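Home | Forums | Clubs & Contests | Student Builds | Search

Two-arm passing project, is this worth a semester?
Posted in November by gantry_grump
Print this thread | E-mail to a friend

gantry_grump wrote:
I help judge student builds, and our club at Farnuvdale wants to spend the whole semester on two arms handling one piece of foam. They call it Horkovau. Budget is $885 on top of the arms. I've read the proposal twice and I still can't see what the kids learn that one arm wouldn't teach them.

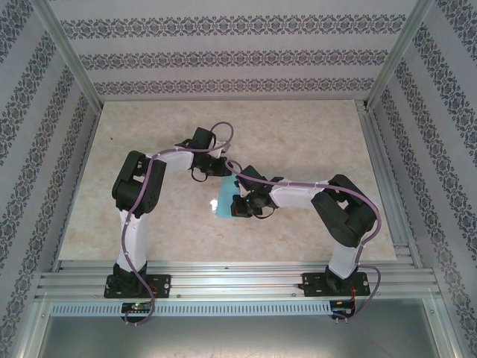
The plan says 4,000 practice runs before the spring showcase. They have 186. Do the math on that with a club that meets after school and loses half its members to track season.

kidum_parent wrote:
I think you're being hard on them. My daughter was in the Kidum club last year and they only had one arm. All they did was pick and place. Two arms means timing, and timing is where she finally had to learn to read a log file.

gantry_grump wrote:
Timing, sure. Show me some timing in the proposal. It's two pages on fingers.

slowservo wrote:
The fingers matter though. Stiff ones kept denting the stock when we did ours.
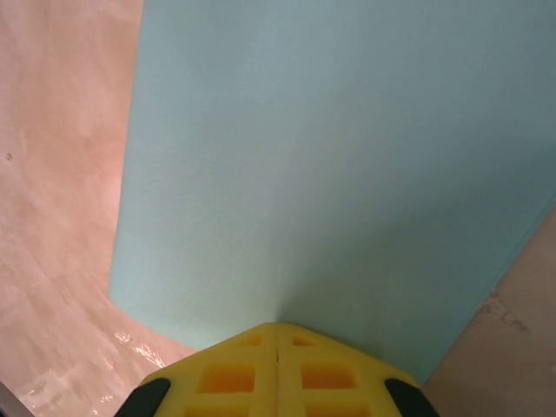 Yellow lattice fingers up against the teal panel.

Ask them what their grip force is. If they don't have a number, that's your feedback right there.

gantry_grump wrote:
I asked. No number. "It feels okay" was the answer.

Henríquez_lab_rat wrote:
Disagree with slowservo. Grip force is the last thing I'd worry about. I'd look at what the wrist camera gets. Shiny table plus overhead lights is a bad mix, and a model trained on that may end up caring more about the lights than the part. 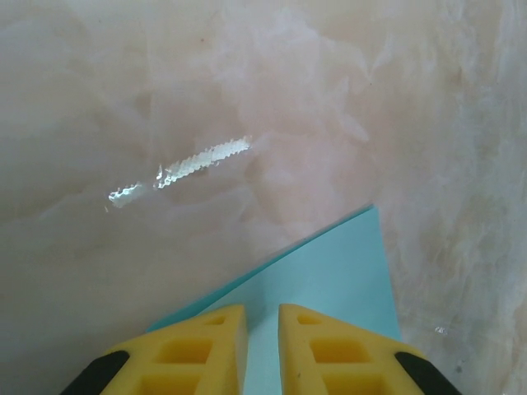

Wrist view, with glare on the tabletop.

I'd put down a matte mat and throw out the old runs.

slowservo wrote:
Throw out 186 runs? You tell them.

kidum_parent wrote:
Or leave the glare in. The showcase is in a gym. They won't get to pick the lighting there.

Henríquez_lab_rat wrote:
Fair, but then vary it on purpose. One fixed glare isn't variety. 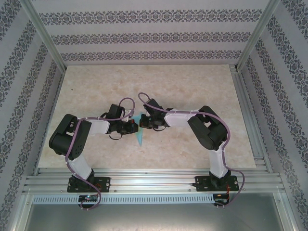
My other gripe is scoring. The proposal counts a pass as good if the part "ends up with the second arm," and I've seen teams get very generous with that. With both grippers right at the tips of that little teal piece and its point down toward the floor, which arm has it? I couldn't tell you, and I doubt a tired sophomore with a clipboard could either. Write the rule first. Second arm holds it alone for a set time, or it's a miss.

gantry_grump wrote:
That I can use. I'm going to ask for 20 scored passes under a written rule before they get any more money. If they can't do that the semester goes to something smaller.

kidum_parent wrote:
And if they can?

gantry_grump wrote:
Then I'll sign it. I'd still like to see the log files.

Reply | Back to Student Builds | Next thread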